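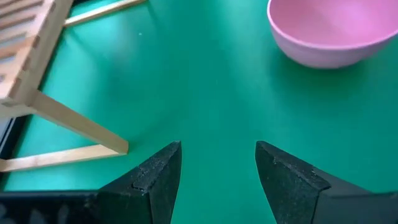

Dish rack task: where we are

The Nimance group finished its first round of dish rack demonstrations in September. The task is short. An operator drives the arm by remote control, picks up a bowl from the green table, and stands it in the wooden rack. One good run is one demonstration, and we now have 1,574 of them on the Brerno server.

Most of the work went into the pickup. A bowl can be taken by the rim or pushed against something first, and in the early weeks every operator had a different habit. The policy trained on that data would start one way and finish another. We settled on a rim grasp from the near side, with one finger inside the bowl and one outside, and threw out 29 runs that did something else.

The rack is harder than it looks from the operator's chair. The wrist view loses the slats once the bowl is held up close, so you have to line up before you lift - going back to correct the angle afterward adds jerky motion to the recording. New operators should practice the approach with an empty gripper until they can stop above the rack without hunting for it.

A few reminders for anyone signing up:

Open the fingers all the way before you press record.
Move the bowl and the rack between runs. Small shifts are fine, but don't leave them in the same spot twice.
If you drop the bowl, end the run and mark it as failed. Do not delete it. Govindasamy Lab uses the failed runs for its recovery study.
Check the finger pads at the start of your shift. If a pad is loose or turning on its mount, write it on the sheet and use the other station.

The second round starts next month with 4 bowls in different sizes and colors. We are asking each operator for 100 demonstrations, split over as many shifts as you like. Hand guiding will be open on the Vitine station for people who would rather move the arm directly, though those runs go in a separate folder and can't be counted toward the 100.

Sign-up is on the usual page. Morning slots fill first.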